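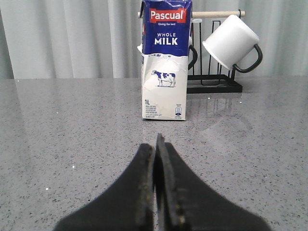
One reader of our draft asked why anyone would still pay for a printed photo book when the same pictures can be seen free online. The question came up in class too, and we used it as the starting point for this report.

Photo Books in Small Runs: The Ilcombe Harbor Project
Final report, submitted May 21, 2021

Our group followed one book from layout to sale. Ilcombe Harbor is a collection of black-and-white photographs of the fishing docks at Kisombridge, published by Grillura, a small press that puts out a few titles a year. The press let us read its production notes and sit in on two planning calls.

The book has 108 pages and 98 photographs. The first printing was 200 copies. Of these, 70 were signed and numbered and came with a cloth slipcase. The rest were plain hardcovers.

What we found

The signed copies sold out before the plain ones, even though they cost more than twice as much. Buyers who filled out our survey mostly said they wanted something they could keep. Several already owned other books from the press. Price was mentioned less often than paper quality, and a few people complained about the shipping boxes.

The hardest part for the press was the order of the pictures. The layout changed four times. An early version ran by date, and the final one runs from the harbor mouth inland. We think the later version reads better, but the captions had to be rewritten and the printer's slot was lost.

Limits

Our survey only reached people on the press's mailing list. We did not talk to bookstores. The press plans a second printing in July without the slipcase, and we would like to compare sales then.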